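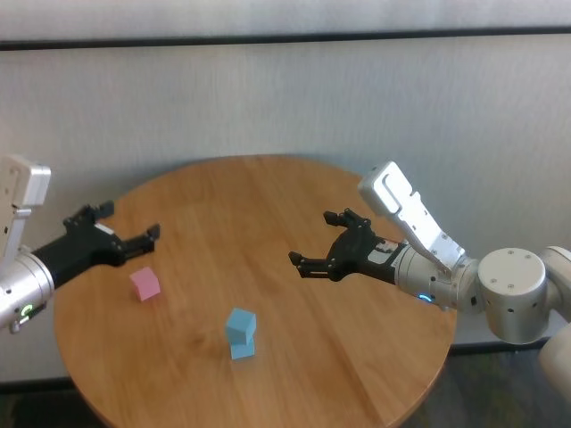 Virska Soft Block Set – User Guide
Home | Guides | Soft Blocks | Spare Parts | Support
2 min read

Section 5. Setting up and first stacking

5.1 Choose a flat, level table. A round or square top is suitable. Wipe the surface with a dry cloth.

5.2 Take the foam cubes out of the bag and let them stand for 42 minutes. Edges pressed in during shipping will recover in this time.

5.3 Place one cube near the middle of the table, flat face down.

5.4 Lower a second cube onto the first. Release it when the faces meet.

Note: The upper cube may be turned relative to the lower one. A small overhang at the corners is acceptable. If the tower leans, lift the upper cube and set it down again closer to center.

5.5 Keep cubes not in use to one side, clear of the tower.

5.6 To take the tower down, lift the top cube straight up. Do not pull the lower cube out from under it.

CAUTION: Foam can be bitten through. Do not leave the set with children under 3 or with pets.

CAUTION: Do not leave cubes on freshly oiled or waxed wood. Color may transfer to the tabletop.

5.7 Store the cubes in the bag without compressing them. For replacement cubes, quote part number 317 and the color required (pink or light blue).

Contact Virska Support | © Virska | Back to top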